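Learning to swim at my age

I signed up for adult swimming lessons in January, which if you live in Australia is about the most embarrassing month you could pick. Every kid in the postcode is at the pool. They're doing bombs off the side and eating Paddle Pops and having chlorine fights, and there's me in the end lane with a foam noodle under my armpits, kicking like a wind-up toy.

I should explain that I can sort of swim. I grew up a long way inland, and our town pool was shut for most of my primary school years because of a crack in it that the council argued about until I'd finished Year 6. So I missed the lot. No bronze certificate, no swimming carnival, no pyjama day where you jump in wearing your flannelettes. I taught myself a kind of head-up breaststroke in a dam and then in motel pools, and I have got through my whole adult life on it by always volunteering to mind the bags at the beach. You'd be amazed how much people like you if you mind the bags.

What changed was my niece's birthday. She turned seven, they had it at the Bisbridge pool, and she asked me to race her to the other end. I said my shoulder was sore. My shoulder was fine! She looked at me with such kind pity that I went home and booked a beginners' block that same night, before I could talk myself out of it.

The class is in the indoor pool, thank goodness, at half past six in the morning. There are five of us. Our teacher is Jacobus Chauke, who is very tall and very calm and walks along the edge in thongs the whole time without ever slipping. The first morning he asked us each to say what we were scared of. One woman said the deep end. A bloke called Maksym Hutsuliak said drains, and then two other people said oh yes, drains, with real feeling. I said putting my face in, and felt about four years old.

So we put our faces in. That was the entire first lesson. You hold the rail, you breathe in, you put your face in the water and you hum. The humming is so you can't breathe in by accident, because it isn't possible to hum and inhale at the same time (try it, I'll wait). I hummed the theme from Neighbours. I don't know what anyone else hummed but from underneath it sounded like a very sad choir.

Goggles, by the way. I bought a pair by Illard that were on special and they leaked from the first minute, always the left side. I spent a fortnight thinking I had a strange face. Then Maksym lent me his spare pair and they were perfect, so I've got an ordinary face and I'd bought bad goggles. If yours leak, try someone else's before you go pulling the strap tighter. I had red rings around my eyes at work for days and my manager asked me quite gently whether everything was all right at home.

Lesson two and three were floating. I'd assumed floating was something you either could or couldn't do, like rolling your tongue. Jacobus reckons most people can manage it and the trouble is that we all try to look at our toes, and up comes the head and down goes the bum. He had us look at the ceiling. The ceiling at Bisbridge has long metal beams running down it, and a deflated silver balloon has been stuck up in one corner for as long as I've been going. I know that balloon very well now. The first time I properly let go and lay there, ears under, everything went quiet and thick and I could hear my own breathing, and I thought, oh, so this is what they've all been doing. I wouldn't say I enjoyed it yet. But I stopped gripping.

Then came the breathing to the side, and I'm going to be frank, I hated it. I swallowed half the pool. I'd get three strokes, turn my head, forget whether I was meant to be going in or out, and come up coughing with my hair all over my face. Jacobus just kept saying 'blow out longer' in exactly the same voice every time. For two weeks I did it in the bath at home. I did it over the laundry tub. I practised turning my head at the traffic lights on Marchuk Street and got a wave from a man in a ute who thought I was being friendly.

It clicked on a morning when I was too tired to think about it. I'd slept badly, I'd nearly not gone, and I got in and pushed off and was halfway down before I noticed that I'd breathed four times without any fuss. Naturally as soon as I noticed I went under. But still!

The thing I wasn't ready for was the hunger. I've never been a big breakfast person, a bit of toast standing up and out the door. After swimming I could eat the steering wheel. I now have a second breakfast at my desk, and then a sort of third one, and I've become that person with a drawer. My sister says it's the cool water that does it. I don't know if that's right but I've stopped fighting it.

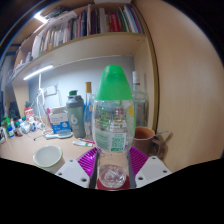 Anyway, about the distance. The pool is 33 metres long, which is an odd length, and I've been told it was built that way in the yards days and then they just left it. When I started I couldn't do one length. By the sixth week I could do one with a stop in the middle to hang on the rope and pretend to fix my goggles. Now I can do four in a row, slowly, and then I have to stand in the shallow end blowing like a horse. Jacobus has written 1000 on the whiteboard next to my name, meaning metres. I worked it out on my phone and that's 31 laps near enough, and I laughed at him, and he didn't laugh back. He's given me till the end of winter.

I've told hardly anyone. My sister knows, and Maksym, who has 500 next to his name and is crook about it because he thinks he should've been given the same as me. He's taken to counting my laps out loud when we're both in the lane. He's also swimming over the drain now, fast and with his eyes shut, but over it.

There's an ocean pool down at Dralstead, an old one cut into the rocks, and that's where I want to take my niece. I've been past it so many times with other people's towels in my arms. The water's green and cold and there's weed on the steps and the odd wave comes over the wall, and I used to stand there holding everybody's sunnies, saying no no, you go, I'm happy here.

She's had a head start, mind you. She's in squad now and does a proper tumble turn. I asked her to show me how and she told me I should learn to dive first, so I asked Jacobus about diving and he said 'after winter' and wrote something on his clipboard.

I've got new goggles in the meantime. Blue ones. No leaks so far.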